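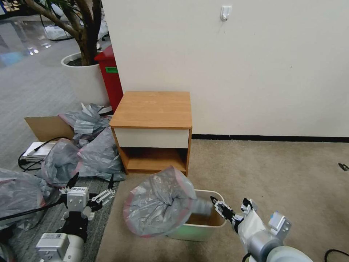
Trash night in Starkovine used to mean one truck, one bag, done. Not since September. Now the town charges by the bag, 3 dollars each, and people are weighing up every yogurt cup.

Hallways smell of coffee grounds. Compost pails sold out at Ouali, the hardware place on the hill. More than 600 on the waiting list, last I heard. Small bathroom and bedroom baskets are the real headache, half full and costing teh same.

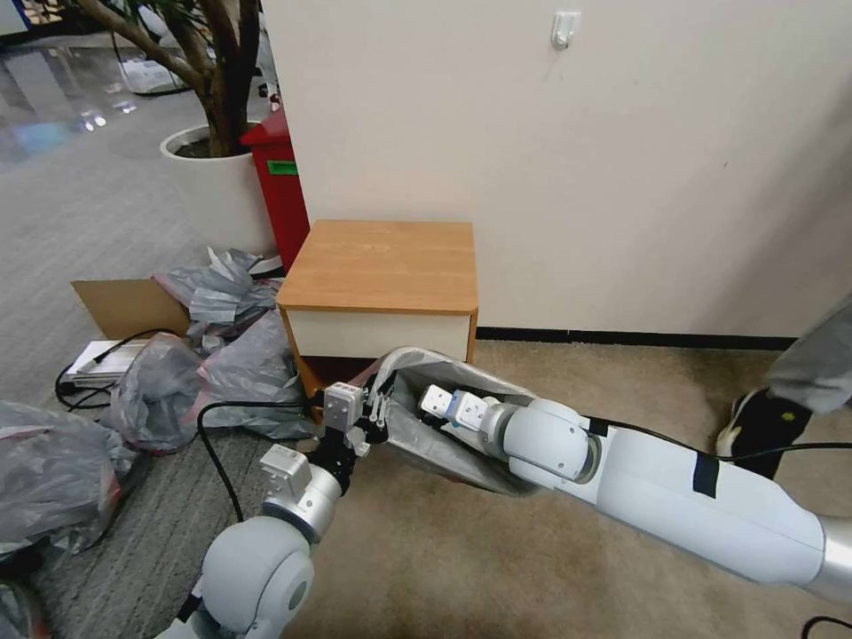
Zewditu Fikre wants the fee dropped for anyone in the Kestitz apartments, where 15 families share a single chute and no one can tell whose bag is whose. Fair point. Town hall says wait for the first bills.

Which go out October 1, 2018. Mine is alredy guessed at, and it's not pretty.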